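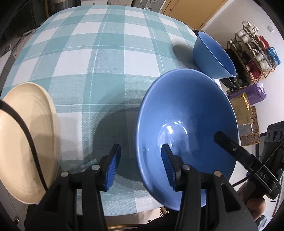
3章 手持ちグリッパーの準備と手入れ

3-1 はじめる前に

ここからは、Haltiaの手持ちグリッパーを2台1組で使うときの準備の話です。私はStolportの作業場でも自宅でも同じ手順でやっています。慣れれば朝のコーヒーが冷める前に終わりますよ!

用意するもの
・グリッパー本体 2台
・細めのプラスドライバー
・糸くずの出ない布
・ぬるま湯と中性洗剤を少し
・チェック表(Baptista版でもEment版でも中身は同じです)

注意:ケーブルをつなぐのは手順5まで待ってください。ジョーに指を入れる作業が先にあります。

3-2 ジョーとパッドの点検

1. 本体を平らな場所に寝かせて、左右のジョーを手でゆっくり開閉します。途中で引っかかる感じがあれば、そこで止めます。力で押し切ると、リンクのほうが曲がります(私は一度やりました。部品が届くまで長かった……)。

2. リンクの付け根にあるピボットピンを見ます。頭が浮いていたら、指で押し込んでから開閉をもう一度。それでもまた浮いてくるようなら、その本体は使わずに修理に回します。

3. 指先の内側に貼ってある青いパッドを拭きます。細かい溝に食べ物のかすやほこりが入りやすいので、布を溝の向きに沿って動かすのがコツです。洗剤を使ったあとは水拭きして、しっかり乾かしてください。

メモ:アルコールは使わないでください。早くきれいになるのでつい手が伸びるんですが、パッドの表面がだんだん硬くなって、つるつるした食器が滑るようになります。

4. パッドの端をつまんで、浮きがないか確かめます。浮いていたら貼り直しではなく交換です。品番は1418、左右セットで出ています。片側だけ新しくすると握りが片寄るので、必ず両方いっぺんに替えます。

3-3 ケーブルの取り回し

5. ケーブルをつなぎます。コネクターは奥まで差し、軽く引いて抜けないことを確認します。

6. 実際に持つ姿勢になって、腕を前に伸ばしたり、左右を交差させたりしてみてください。ケーブルがぴんと張るなら余りが足りません。逆に余りすぎると、皿や鉢の上に垂れて引っかけます。私は本体の後ろから38センチのところで一度留めています。身長や腕の長さで変わるので、ここは好みで調整してどうぞ。

注意:ケーブルをジョーのあいだに通さないこと。閉じたときに挟むと、外側がきれいでも中で切れていることがあります。

3-4 机の上でのならし運転

7. 机に食器を置きます。深い鉢が大小ひとつずつと、浅い皿が1枚あれば十分。布のクロスを敷くなら、引っぱってもずれないかを先に見ておきます。ガラスや大事な器は、この段階ではまだ出さないでくださいね。

8. 大きい鉢の縁を片手でつかみ、少しだけ持ち上げて、そっと戻します。これを5回。縁がパッドの真ん中に来ているのが理想で、先端だけでつかむと鉢が回ってしまいます。

9. もう片方の手でも同じことをします。利き手でないほうは、たいてい握りすぎます(私もいまだにそう)。縁に触れたと思ったところで一呼吸おくと、ちょうどよくなります。

10. 浅い皿は上からではなく、斜めから片方の指先を縁の下に差し込むようにします。うまく入らないときは手首を寝かせてみてください。

11. 最後に両手を同時に使います。左右の本体どうしがぶつからない間隔を体で覚えるのが目的なので、急がなくて大丈夫です。

3-5 片づけ

12. ケーブルを抜き、ジョーを少し開いた状態にしてしまいます。閉じたまま置くと、パッドどうしがくっついて跡が残ります。

13. 側面の小さなねじを手で触って、ゆるみがないか見ます。ゆるんでいたら軽く締めるだけ。締めすぎると次の日の開閉が重くなります。

14. チェック表に記入します。交換したパッドがあれば、本体番号と左右どちらも替えたことを書いておいてください。パッドの在庫が2セットを切ったら、注文欄にも印を。

ジョーの開閉がどうしても重いときは、4章の「リンクの分解と清掃」に進んでください。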